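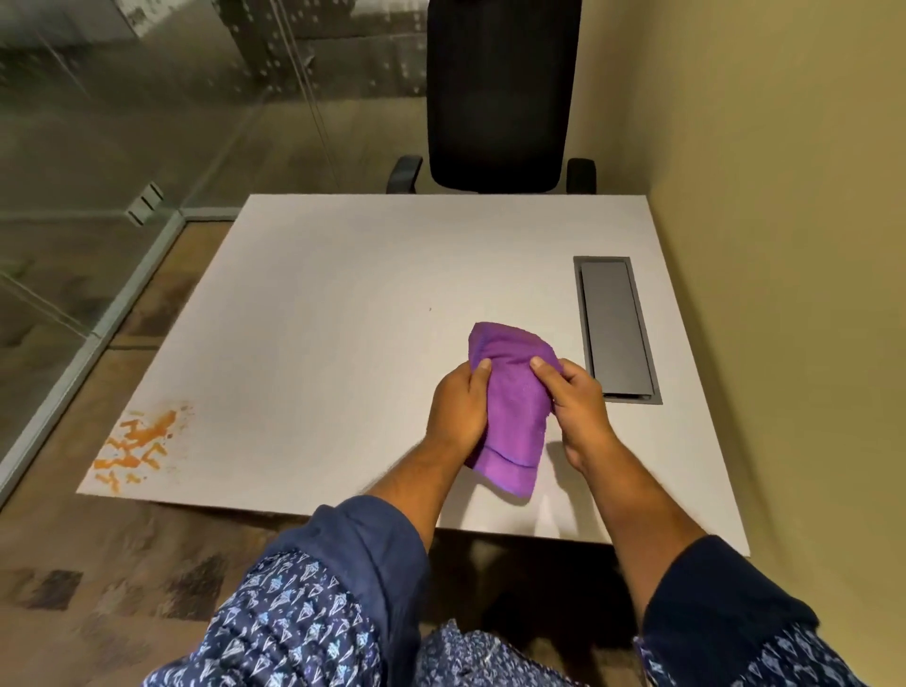 # Moteser 拭き掃除・片付けデータセット

最終更新: 24/03/2020
シェア 33 コメント 5

## 概要

Moteser は、オフィスと家庭の軽作業を人がこなす様子を一人称視点で収めたデータセットです。「机を拭く」「布をたたむ」「こぼれたものを取る」といった作業を機械がどこまで代われるかを調べるために作りました。収録と整備は Jundden が行い、評価用のスクリプトは Lahtinen リポジトリに分けてあります。

先に結論を書くと、収録した作業の多くは、手元の機械ではまだ通してできません。平らな面を決まった軌道で拭くところまでは動きます。布を持ち直す、汚れに合わせて当てる面を変える、拭き残しを見て戻る、といった部分で止まります。

## 収録内容

- 作業クリップ: 1457 本
- うち机・台の拭き掃除: 831 本
- 残り: 布たたみ、小物の片付け、ごみの分別
- 視点: 頭部の高さから手元を見下ろす一人称

音声は含みません。クリップは作業の開始から終了までを基本としますが、途中で切れているものもあり、`partial` の印を付けています。

## 机拭きの扱い

机拭きは一つの作業に見えますが、注釈では次の段階に分けています。

1. 布を取る
2. 布をたたむ、または握り直す
3. 汚れに布を当てる
4. 拭く
5. 面を替えて拭き直す
6. 布を置く

機械にとって難しいのは 2 と 5 です。マイクロファイバーの布は柔らかく、両手でつまんでも折り目がそろいません。人はそろっていないまま使い始めますが、今の制御では布の形が想定からずれた時点で次に進めなくなります。冒頭のクリップでも、紫の布は不規則にたわんだまま両手の間にあります。段階 2 の典型として注釈者向けの手引きにも載せました。

汚れの側にも問題があります。白い天板の手前左にあるオレンジ色の染みのように、大きな斑と細かいしぶきが混ざると、どこまでを一つの領域とするかで注釈が割れます。本データでは、離れたしぶきも元の染みに含めて一領域としました。天板の小さな黒い点は、汚れか傷か映像から判断できない場合 `unknown` とします。

天板に埋め込まれた配線用トレイの縁は、拭く面に含めません。蓋の隙間に布が引っかかる失敗が試験機で続いたため、`edge_risk` という別の領域を設けています。

## 試験結果

Vurkdale の双腕機で机拭きの各段階を試しました。布はあらかじめ四つ折りにして渡し、汚れの位置も与えています。

- 布を当てて拭く: おおむね動作する
- 面を替える: ほぼ失敗。布を落とすか、同じ面をもう一度当てる
- 広げた布からたたむ: 完了した試行なし
- 拭き残しの確認: 照明の反射を汚れと誤認することが多い

人が布をたたんで渡し、終わったら受け取る前提なら、机拭きの一部は任せられます。その場合に手間が減るかどうかは、机の数と配置によります。一台の机だけなら、人が拭いたほうが早いという結果でした。

## 既知の問題

- 収録場所が小さな事務室に偏っています。台所の天板は少数です。
- 袖や前腕が大きく写り込むクリップがあり、手の検出器が前腕を手とみなすことがあります。
- ガラスの間仕切りがある部屋では、反射が背景の動きとして検出されます。
- 布の色に濃いものが多く、白い布での精度は測れていません。
- 9月の収録分は照明条件の記録が欠けています。

## 使い方

`clips/` に映像、`labels/` に段階と領域の注釈があります。読み込みは `load_clips.py` を参照してください。学習用と評価用は部屋単位で分けてあるので、クリップ単位で混ぜ直さないでください。同じ机が両方に入り、成績が実際より高く出ます。

## 利用条件

研究目的に限ります。写っている人物の特定を試みること、再配布時に注釈だけを外すことは認めていません。注釈の誤りは、クリップ番号と段階番号を添えて課題欄に登録してください。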